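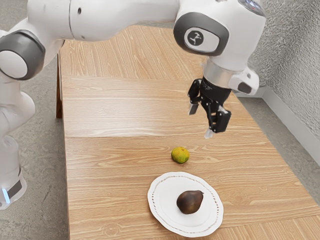
Should a small machine shop buy closed-die forgings when it could cut the same part from bar? Less often than the forging salesman thinks.

I buy metal parts for a living, and for years I have sat through the same presentation. A slide goes up with two cross sections on it. One shows lines running straight through the part and out the side, and that is the bar. The other shows lines curving neatly around every corner, and that is the forging. The room nods. Grain flow is real and I have no quarrel with it. My quarrel is with the jump from that slide to a purchase order.

Take the lever arm we buy for the Haruna pump line. It fails one way, by wearing out at the pin bore. It has never cracked in the web, which is where the pretty curved lines would help. Fletovholm quoted us a forged version in August, with a die charge up front and a minimum run of 99 pieces. We use far fewer than that in a year. The quote said the forged arm would be "significantly stronger." Stronger than what load? I asked, and got the slide again.

Then there is the die. A die is paid for once, people say, as if that settled it. It wears, it gets sunk again, and the price of sinking it again tends to live in a paragraph at the back of the contract. Change the drawing by one boss and you may own a very heavy doorstop. Our engineers changed that lever arm twice while the quote was still good. With bar stock, each change cost us an afternoon of programming.

Lead time gets the same soft treatment. Rarkberg promised 5 weeks on a flanged hub and shipped in 13. I don't think they lied. The press was down, the heat treater was backed up, and the test bars had to be done over. But the comparison sheet they gave us had the 5 on it, set next to a bar price from a shop that keeps its steel on the rack.

Musa Oyelaran, who ran our receiving inspection before he moved to Kikbridge, used to argue the other side with me, and he had good points. A forging is less likely to hide a void than a casting. It wastes less metal on a part with a big head and a thin shank. On a crane hook or a connecting rod I would not want anything else, and I'd be nervous around a buyer who did. Where a part takes shock loads over and over, and a break would hurt somebody, pay for the die and stop complaining.

Most of what crosses my desk is nothing like that. It is brackets, spacers, collars and short arms, made in small lots, drawn with so much spare metal that the choice of process hardly touches their service life. Kayode Olatunji in our design office says half of them got marked "forged" because the drawing they were copied from was marked that way. I believe him. I have seen the old drawings.

So I ask suppliers for three things now: fatigue numbers on a part close to ours, the cost of the second die, and the ship dates on their last few first orders — the real ones. Some send them. The rest send the slide, and I buy bar.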